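Home | Food | Kitchens | Small Spaces | Subscribe

The Joy of the Sauce Corner

April 21, 2025

I have a theory that you can judge any small kitchen by where it keeps its vinegar. Mine used to live behind the flour, next to a tin of something I bought in September and never opened. Then I moved to a two-room place in Codbridge, put a wire basket on the table, and my cooking got better in a week!

The basket is the whole trick. Bottles want to be out where you can grab them by the neck, with the pan already hissing. Aged vinegar goes in the back, a tall bottle that won't hide behind anything. Soy sauce stands on one side. Chili sauce sits up front, and the squeeze kind is perfect, because you can work it with one hand while the other is stirring (and I am always stirring).

Mesh is good for this – crumbs fall through, drips don't pool, and you can see when something is running low. I paid for a fancy Trulto rack once and sent it back. A plain basket on a checked cloth looks cheerful and the cloth goes in the wash.

My readers in Lau write to me about dark vinegar more than any other subject, and I understand completely. A spoonful over dumplings, another in the noodle water, a splash on cucumbers with garlic and sugar. Try it on fried eggs! Put it back in the same spot every time and your hand will learn the way.

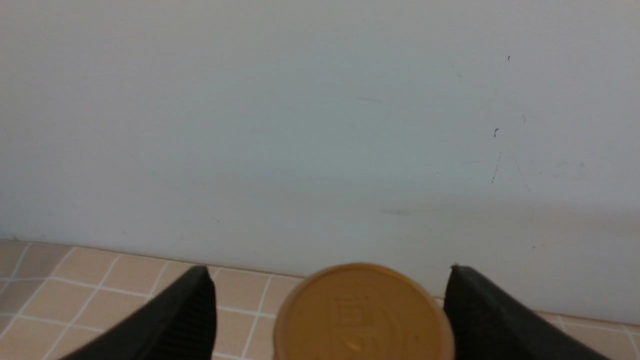
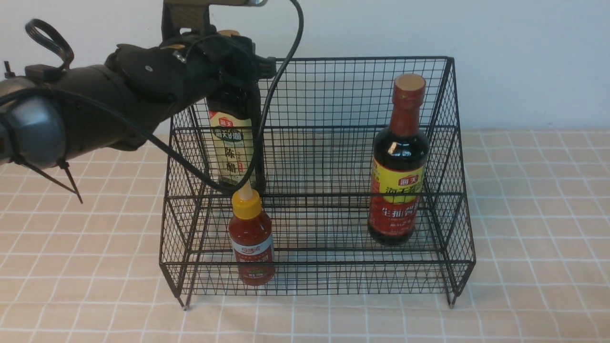 Pale wall and beige tile (first picture); vinegar, soy and chili sauce in the basket (second).

COMMENTS

cirkis_cook: Eggs with black vinegar, yes!! Add scallions.

pantrymoth: Mine is on the windowsill. Is that too much sun for soy sauce?

dd_lau: Washed the cloth, lost the checks. Cold water, people.

Contact us | © 2025 Cirkis Magazine | Back to top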